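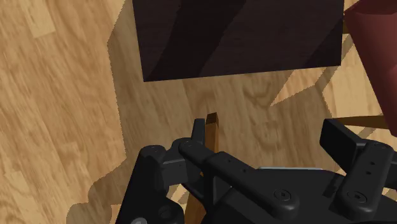

Figure 3. Light wooden surface with dark box, seen from above.

4.2 Who comes back to the card classes

I ran the Sunday classes at Nosusside myself, so I can't pretend to be a neutral observer here. Over the year 213 people booked at least one session, and almost 100 of them came back for a second. I'd expected the free class with an order to be the big draw. Svenja Heitmann, who taught alongside me from March, had bet on the stamps (she was closer!). 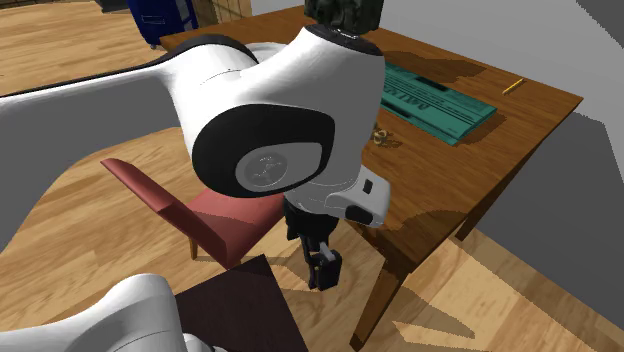
Most of our returners talked about having room to spread out - inks on one side, card blanks on the other, and somewhere to leave a half-finished layer. At home they were squeezing it all in beside the kettle. A plain brown wooden table like the one in Figure 4, standing on light floor planks, is the sort of thing they kept asking me for, and I heard it far more often than any request for new dies or ribbon. Amerley Quansah found much the same with her Baidoo knitting circle, though her group was only 13 strong and met on weekday evenings. I come back to the cost of materials in Section 4.3.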